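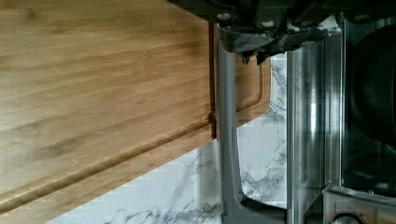 Llegamos a los estudios Dirnari un jueves a las nueve de la mañana, con el café todavía en la mano y muchas ganas de pisar por fin los decorados de Gandum. Quien haya visto la primera temporada sabe de qué hablo: la familia Gosselin, la herencia envenenada, aquel último capítulo que me tuvo una semana entera dándole vueltas. La segunda ya está en rodaje y la productora, Clirkilance, abrió las puertas a 13 seguidores y a un puñado de blogueros.

La visita empieza por el almacén de vestuario, que guarda 1000 prendas colgadas por personaje y por episodio. ¡Qué maravilla! El abrigo verde de la abuela pesa muchísimo (me dejaron cogerlo) y tiene el forro remendado a propósito. De ahí se pasa al plató 2, donde han levantado la escalera de la mansión, y la sorpresa es que termina en el cuarto peldaño después del rellano. Todo lo demás se añade en posproducción.

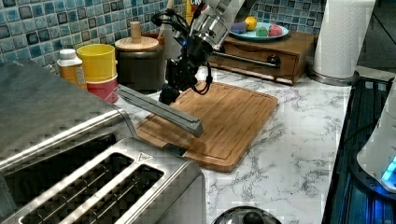
Gordon Charbonneau comentó que a él la primera temporada se le hizo corta y que los guionistas despacharon demasiado deprisa la muerte del tío. Le di la razón a medias – a mí ese capítulo me parece el mejor escrito de todos –, y nos pasamos discutiéndolo el pasillo entero hasta la sala de montaje.

Allí nos pusieron cuatro minutos del nuevo arranque. No puedo contar nada, solo que la música ha cambiado y que el prólogo ocurre muchos años antes de la maldición.

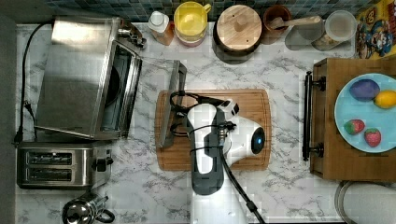 Después tocó charla con Gordon Kennedy, ayudante de dirección, que respondió a todo con una paciencia enorme. Nos explicó que para la escena de la boda reunieron a casi 400 figurantes y que la lluvia les obligó a repetirla entera. También confirmó que vuelve la hermana pequeña, y la sala se vino abajo en aplausos.

Me habría quedado toda la tarde. Si anuncian otra jornada, apuntaos pronto y llevad calzado cómodo, que entre nave y nave se camina bastante. El estreno está previsto para diciembre y yo ya he empezado a ver la primera otra vez desde el principio.

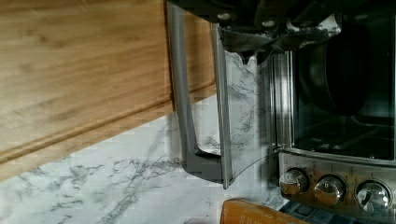 Madera clara y mármol blanco con vetas grises.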